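Irstead Evening Program
Room Layout and Work Surfaces, session 4
Notes: Khurram Rana
2023-02-08

Typed up fast after class, sorry for the mess. Reading for next time is at the bottom. If you missed January's session on chairs and aisles, get the sheet from Vument first, half of this leans on it.

Picking up where we stopped: long tables

One long top or two shorter ones joined? We ran out of time on this. My short answer was two, most rooms. Reasons people gave, more or less in order:

Doors and stairs. A long single top won't turn a tight corner. Comer hall has the elevator, Comer annex doesn't.
Storage. Short tops stack on a cart.
Repairs. One half gets scratched up, you swap one half.
Against: the join. Everything from here on is the join, more or less.

The join

Where two sections meet you get a seam. Thin is fine. Things that go wrong with it:

Height step. Run a flat hand across, both directions. If you feel it going one way only, still a step. Adjust the feet on the low side, a quarter turn at a time, check again.
Gap. Crumbs, grit, pen tips, thread. Pull the tables apart and clean between them at the end of every term, not just wipe over.
Drift. Tables walk apart over a week of people leaning. Clamp or strap underneath. Tape on top looks bad by day two and leaves glue.
Placement. Try not to put the join right where someone has to write or cut. Sit people to either side of it. In a two-person setup the seam in the middle is handy as a boundary, your side and my side, so no need to mark anything.

Question from the back: does it matter if the sections are different lengths? Not much. Matters if they're different thicknesses. Buy both at once if you can, from the same batch. The Gilani ones we measured were 761 high on the old legs, and the newer ones weren't, hence the folded card everybody saw under the feet. Don't do that.

Color of the top

White vs. wood color vs. dark. We did the quick test with the paper clips and the black thread. Notes on white:

Good: small dark things show up right away. Screws, seeds, thread, pencil lead. Stains show too so they get cleaned.
Bad: glare under strip lights. White paper on a white top, edges vanish. Same for white boxes, white cups, white anything. Put a colored mat down for paper work.
Floor: a dark floor makes the edge of a white table easy to see. Pale floor and white table together, people bump hips. Several of you said this about the cafe downstairs.

Worked case for the exercise

Long white table, dark gray floor past both long edges, seam near the middle where the sections meet. White container at the far left, flower print on the front, pale blue, hydrangeas by the look of it, green leaves. Keep the seam, the floor and the box in mind when you do the sketch. 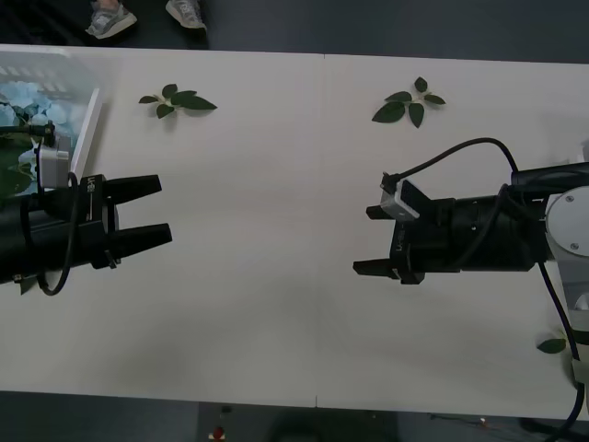
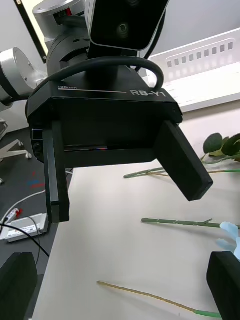

Boxes and bins on the table top

Rule we agreed on: anything that lives on the table goes at an end. Never the center. Center is for work. A bin in the center gets moved 11 times a day and then it ends up on the floor.

Open top or lid? Open for things used every few minutes. Lid for everything else, dust is real.

Picture on the front or plain? I had this down as a taste thing and then the discussion changed my mind a bit. A printed front is easy to describe to someone across the room. "Put it in the flower box." Nobody has to read a label. Works with kids, works with people whose first language isn't English. Downside, if you have three flower boxes you are back to labels. One pattern per job. Write it on the plan.

Plain white box on white top: see above under color. A print fixes most of that as long as the print faces the people. Turn it round and you have a white box again.

Angle the front toward whoever uses it most. Small thing. People forget it.

Keep the box clear of the table edge, a hand's width at least. We lost a whole tray of buttons over the side in the fall group.

Clearing down

Do it in this order, it really is quicker:

1. Big things off first, to the cart.
2. Small loose things into the end box. Don't sort yet.
3. Dry brush toward the near edge, into a pan. Not across the seam if you can help it, brush each half by itself.
4. Damp cloth, same way. Dry cloth after.
5. Along the seam with a folded corner of the dry cloth.
6. Now sort the box.

Most of you sort first. Then you're sorting on a dirty table and wiping round piles. Try it my way once.

No bleach spray on the white tops, it goes dull in patchs. Warm water and a drop of dish soap.

Exercise, hand in next session

Sketch a two-section table for two people facing each other. Mark: the seam, the work area for each, a shared space between them, one box at an end. One line on what the floor color does for you. One line on what you would change if the box had to be plain white.

Keep it to a single page. Pencil is fine. Do not draw it to scale unless you want to, I'd rather see the distances written in.

Common slip from last group: drawing the box on the seam. The box covers the step so nobody checks it, and then it rocks.

Reading

Course pack, the short chapter on benches, skip the part on legs. The long chapter starts at page 477 and is optional, though the drawings of corner joins are worth a look.

Room change for next session: Comer annex, upstairs. Bring a tape measure, there are only a few in the drawer and two of them stick.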